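Lastomell Counter Pack
Two-arm kitchen practice for people who like their granite clean

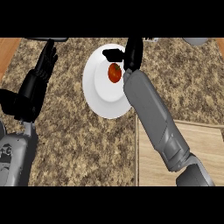 Tomato, plate, gripper on the right arm, multi-fingered hand on the left. Simulated view from the Counter Pack.

Lastomell is the simulator add-on from Stistberg for teams teaching two arms to share a kitchen. You get counters, dishes, boards and produce, all ready to load, and a tomato that never needs replacing. Our grocery budget has gone down a lot since the first release.

The pack ships with 40 tabletop tasks. Most are the kind of thing a five-year-old does without thinking and a robot does after a long weekend of computing. Pick the tomato off the plate. Put it back on the plate. Move the plate without the tomato leaving. Each task comes with a reset script, a success check and 10 starting layouts, and you can shuffle the layouts further if your policy is getting smug.

Mixed hands are supported. Run a gripper on one side and a fingered hand on the other, or swap them over and find out which of your assumptions was left-handed.

What's in the box (there is no box)
130 kitchen objects with collision shapes
Counter finishes, including speckled granite, the one that bothers vision models most
Grasp and contact logging for both arms
The Nernby scene editor, single seat
Setup guide, written by someone who had to do the setup

What isn't
Liquids. We tried soup. Soup is planned for a later release, and we'd ask you to stop emailing about it.
Cutting. The board is for putting things on.

Licensing
$300 per seat per year. University labs should write to the Alvarado office for the teaching rate. Support tickets opened before 3 p.m. get a reply the same working day, and tickets titled "URGENT tomato" are read in the order received.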